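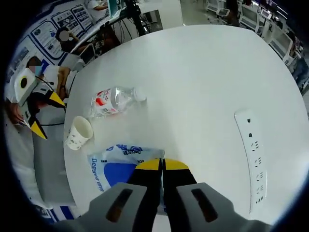 Yellow fingertips over a flat plastic package, with a water bottle and a paper cup on the same white table.

Teaching by Hand: Questions We Get Asked

Welcome! If you've signed up for a demonstration session at Zikine, or you're still making up your mind, you probably have a question or two, and there's a good chance somebody has asked it before you. Amarachi Adeyemi, who looks after our demonstrators, has collected the answers on this page. Last updated 14 Sep 2026.

Do I need to know anything about robots?

Not a thing. If you can pick up a paper cup and set it down somewhere else, you already know the task, and the rest is getting used to the tool. We've had bakers, bus drivers and one very patient piano teacher come through, and they all got comfortable in their own time. Your first half hour is just practice, and none of it goes into the collection (so please, drop things!).

What exactly will I be doing?

You'll hold a gripper in your hand and use its two fingers to do small everyday jobs on a table: moving a bottle, lifting a package, putting a cup where the task card says it should go. The gripper has a camera on it and records what you do as you do it. One run through a task is called an episode, and most of them are over in well under a minute. Then you put things back in a new arrangement and do it again.

Why not just program the robot to pick up the bottle?

We get this one a lot, and it's a fair question. You can write out the steps for one bottle in one spot. The trouble starts when the bottle is lying on its side, or there's a power strip in the way, or the package is so flat that there's hardly an edge to grab. People sort these things out without thinking, and your hands show the robot how in a way that would take us weeks to write down.

How is this different from remote control?

With the hand-held gripper, there's no robot arm involved while you record. You are the arm. In our remote control sessions, which we run on the Wement station, you sit at a pair of handles and a real arm copies your movements a short distance away. Remote control feels slower at first, and most people find it more tiring on the shoulders, so we ask everyone to start with the hand-held kind. If you enjoy it, ask about moving over to Wement after your 3rd session.

How many episodes do you need?

For a simple task we like to have 100 before we try any training at all, and 1,000 before we expect much of the result. The Adebisi tabletop set, which we finished in May, came to 3,000. That was shared among a lot of hands, so please don't picture yourself doing it alone!

Should I move slowly?

A little slower than you would at home, yes, but keep it smooth. Long pauses in the middle of a reach are hard to learn from, and so are sudden jerks. Try to have your path in mind before you press record. With flat packages, come in low with both fingertips and close gently on an edge or a fold.

What if I make a mistake?

If you fumble and recover, keep going and finish the task. Those episodes are some of the most useful ones we have. If you drop something on the floor or grab the wrong object, stop the recording and mark it "discard" in Dikitz, our recording software. You won't lose any pay for a discarded episode.

Will I be working by myself?

Usually not. Other people may be recording or setting up at the same table, so leave each other some elbow room, and mind the cables when you walk around to the other side.

Will my face be in the recordings?

It could be, if someone else's camera is pointed your way. We blur faces before any recordings are shared outside the team, and we go over the consent form with you before you start. You're welcome to wear a mask, and please tell us if you'd rather sit somewhere quieter.

What if my wrist gets sore?

Put the gripper down and take a break. The tool isn't heavy, but holding anything for an hour adds up. You can switch hands as long as you change the setting in Dikitz first.

Can I bring objects from home?

We'd love that, within reason. Clean, unbreakable and nothing sharp, please. Show them to Amarachi before your session so she can add them to the object list.

My question isn't here. Who do I ask?

Send it through the contact form and put "demonstrator" in the subject line, or just catch Amarachi when you come in.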